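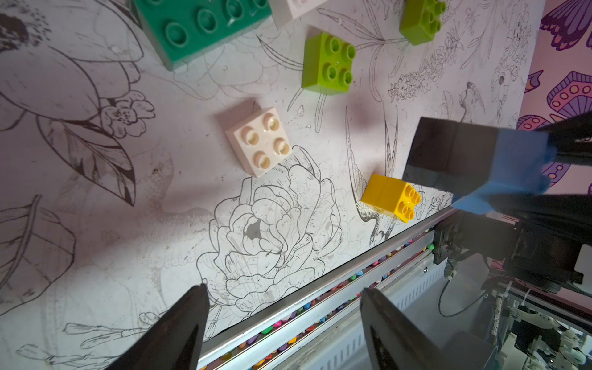 Section 7. Tidying Toy Bricks with Two Arms

Read this section before you promise anyone that the arms will clean up a playroom. They will move large toy bricks from a table into a bin, under supervision, at a pace a four-year-old would find dull. We include the task in the Drilura guide since new owners ask for it first, and since it shows fairly well where the machine stops being useful.

You should have finished Section 6 (homing both arms) on the same day. If the arms have been switched off since then, home them again.

What you need

Large toy bricks of the chunky kind. Small bricks are outside what the fingers can hold and we don't support them.
A shallow bin with an opening wider than your hand.
A table at the height set in Section 2.
An adult who will stay in the room.

7.1 Preparing the table

1. Clear the table of everything except the bricks. Cups, phones and pens are treated as bricks by the software, with the results you would expect.

2. Wipe the surface. Crumbs are harmless, but sticky spots hold a brick down and the fingers slide off it.

3. Decide whether you are keeping your tablecloth or printed top. A plain surface gives better results. A busy pattern is allowed, and the demonstration videos tend to leave patterns out, which we think is a mistake. Families have patterned tables. Test on the one you own.

4. Spread the bricks so that no two touch. Yes, this means doing part of the tidying yourself. See the note at the end of 7.2.

5. Keep bricks away from the table edges. A brick at the far edge may be out of view of the wrist camera when the arm starts its approach.

CAUTION: Keep hands, hair, sleeves and cables clear of the rail. The carriage does not feel for obstacles while traveling.

7.2 First run

1. Put the bin inside the marked reach of the left arm.

2. On the panel, choose Tasks, then Sort and Clear. Set speed to 2. Higher settings exist and we advise leaving them alone until you have seen a full run.

3. Press Start once. There is a pause while the software looks over the table. Pressing Start again cancels the run.

4. Watch the first pick closely. The fingers should close on two opposite sides of the brick. If they close on the studs, press Stop, turn the brick by hand and start over.

5. Let the run finish. Do not reach in to help with a slow pick. Press Stop first, every time.

6. Count the bricks in the bin against the number on the panel. The panel counts attempts that felt successful to the gripper, so the two numbers can differ.

NOTE: In our own trial in December, Hye-jin Yeo set the arms going on a table of bricks and then cleared an identical table by hand. She was done before the first arm had let go of its second brick. We print this because buyers deserve to know it. The value of the task today is in learning to set up, watch and correct the arms. If you want a clean table, use your hands.

7.3 When it goes wrong

The arm hovers and does not descend.
The software can't choose a brick. Move one brick a little way from its neighbors. If that doesn't help, change the room lighting and try again.

The fingers close on air.
Repeat the wrist camera check in Section 3. If the check passes, look at the color of the brick. Pale bricks on a pale surface gave us more misses than any other combination, and no setting on the panel cures it.

A brick is picked up tilted and falls.
Leave it where it lands until the arm is parked. The software will not look for bricks on the floor.

Both arms go for the same brick.
They should stop by themselves. If they touch, press Stop, switch off at the wall and home both arms before you try again.

Error 316 on the panel.
The carriage has met resistance on the rail. Switch off, check the channel for small objects and restart. If the error comes back 3 times, stop using the rail and contact the Dover service desk.

7.4 What we don't claim

Stacked bricks, bricks joined together, soft toys and anything in a heap are not supported in this release. Hwa-young Sung keeps the list of tested objects, and it is short. Requests to add an item are welcome, but please send a record of ten full runs with the failures left in. A single good run tells us very little.

Continue to Section 8 for parking and shutdown.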